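The winter I learned to sew (badly)

17 Feb 2020

404 shares
15 comments

I blame my aunt's old curtains. We'd moved to Trillelness in December, the new house had windows in sizes no shop has ever heard of, and a woman at the fabric market in Baert told me I could alter them myself in an evening. An evening! I am still on the second pair.

I hadn't touched a needle since school, where I made a cushion so lumpy that my mum kept it in the airing cupboard. But I got the bus over to Skostness, came home with a second-hand machine under one arm and a carrier bag of thread, and cleared my end of the kitchen table. It took me most of a night to thread the thing. The manual was in a language I don't read, so I went by the little drawings, and I had the bobbin in back to front until past eleven.

Then I got greedy. Curtains are dull, straight line after straight line, and by the new year I'd decided I was making a dress. I picked a pattern called the Bremura, which has a bias-cut skirt and a bow at the waist, and if you sew you are already laughing at me. I cut the left side twice. I unpicked the zip so many times that the seam looked chewed, and I cried a bit, and then I had toast and did it again.
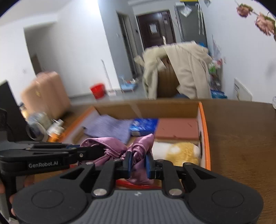 What I hadn't reckoned with was the cloth. Cotton sits where you put it, but satin slides off the table, off your lap and out from under the pins (I swear it waits until you've turned round). And it shows everything. Look how the light catches that mauve-purple loop, and then look at the tight creases around the middle of the twist, every one of them sharp as anything. Lovely in a bow, dreadful across your bottom. I press mine from the back now, on the coolest setting, with an old tea towel in between, and I've stopped using big pins altogether.

The dress is hanging on the bedroom door. The hem dips at one side and I've worn it out to dinner once, with a long cardigan. I've got my eye on a coat next, but the curtains in the back room are still held up with safety pins, so we'll see.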